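Friday, August 19, 2022

Skirkmont kitchen, bench notes

Second go at the oat and yoghurt mix today. I've gone back to the June ratio, 100 g oats to 500 g yoghurt, and left out the honey because Simão Louro reckons it drowns the nuts. I used the round bowl with the blue rim – the red board goes under it so drips don't end up on the table. Dark tray stays on the left, clear tub behind. 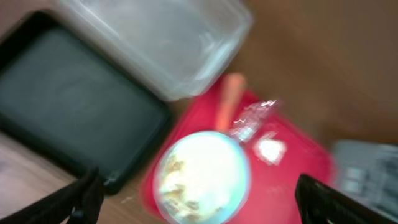
To sort before the next batch

Stir again after 10 minutes, the chunky bits were bunching up on one side. Ask Leitão for more of the coarse oats. Cling wrap in the bin as you go, please! And write the tub weight on its lid – I got 296 g.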